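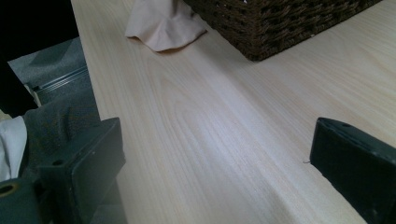 Software engineer, perception and tooling
Dralla, Grovberg office, full time

Hello! I'm Natsumi Ishida and I look after the software side at Dralla, where we teach robot arms to handle cloth. I'm hiring one more person for my team, and I'd rather tell you what the job is like than paste in the usual list of buzzwords, so bear with me if this rambles a bit.

We record people doing small household jobs with hand-held grippers, then turn those recordings into something a robot can learn from. Cloth is a pain (a lovely pain, but still). It folds over itself, hides its own edges and never sits the same way twice. Our current set has 3,159 recordings in it, and 839 of those are stuck in a queue waiting for somebody to fix the tracking. That somebody could be you! 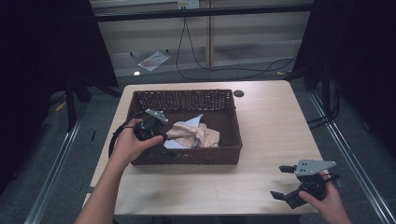 Two hand-held grippers at the table, with the cloth in the basket.

You'd spend your first few months on Zusico, our in-house tool for lining up the different camera views and working out where each gripper was at any moment. It's mostly Python with some C++ in the slow bits. Kamlesh Gautam wrote the first version in a hurry and will cheerfully admit it. The time syncing is good now, but the pose tracking still drifts when there's a lot of plain tabletop in view and not much else to hold on to. 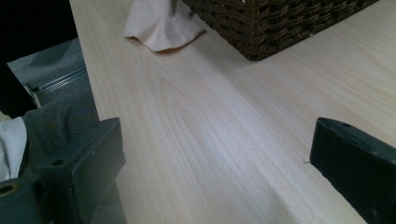 Wood grain is a funny thing to track against, by the way. It looks full of detail to you and me, but so much of it runs the same way that the tracker slides happily along it and reports that all is well. We've tried a couple of fixes and I have opinions about both. I'd love to hear yours.

After that you'd move on to Galanis, the planner that takes what we've learned and turns it into arm movements. It's younger and messier, and there's loads of room to shape it.

I'm hoping for someone who writes decent Python, has worked with camera calibration or SLAM in some form, and doesn't mind sitting down with a bad recording and stepping through it until the problem shows itself. C++ would be handy. A degree is fine, and so is no degree. You'll also take your turn with the grippers, as we all do, me included. 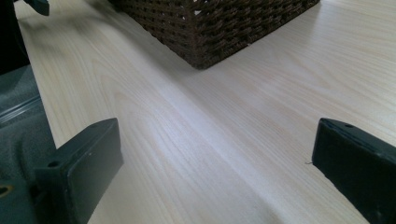

How to apply

Send me a CV and a short note about a bug you're proud of finding. No cover letter, please. Applications close on October 17, 2025. I'll ring everyone on the shortlist for a 20 minute chat, and then there's a paid afternoon with the team, working on a real recording from the queue. Travel to Grovberg is on us.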